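Trastham toy library to reopen in larger space in April

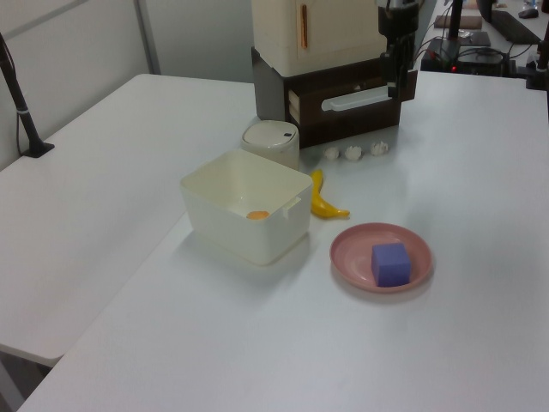 A toy banana and a storage bin on a white tabletop.

TRASTHAM - The town's toy library will reopen in April in the former Nyberg shoe store, ending a search for a new home that began when its lease on Mill Street ran out last fall.

The new space has two rooms, one for lending and one where families can sit and play before they choose what to take home. The old location had a single room and no parking of its own. The Nyberg building shares a lot with the post office.

Members will be able to borrow up to two toys at a time for 50 cents each. The loan period is going up from one week to three, a change that parents had asked for in a survey last summer. Puzzles and board games will still be checked for missing pieces when they come back, and the library will keep its policy of not charging for a lost piece if the family reports it.

The collection now stands at 2,000 items, from baby rattles and play food to train sets and ride-on cars. Most were donated. Large outdoor toys, including the climbing frame and the water table, will be kept in a shed behind the building and must be reserved ahead of time.

Shelving for the lending room was bought from Prikosine, a school supply dealer that closed its local showroom in the winter. The town paid for new flooring and a ramp at the front door. Rent will be covered by membership fees and a yearly grant from the county.

Donations are on hold during the move and will start again once the doors are open. The library will take clean toys in working order - stuffed animals and anything with a missing battery cover will be turned away.

Existing membership cards will stay valid. Toys borrowed before the Mill Street location closed can be returned at the town hall front desk until the new site opens.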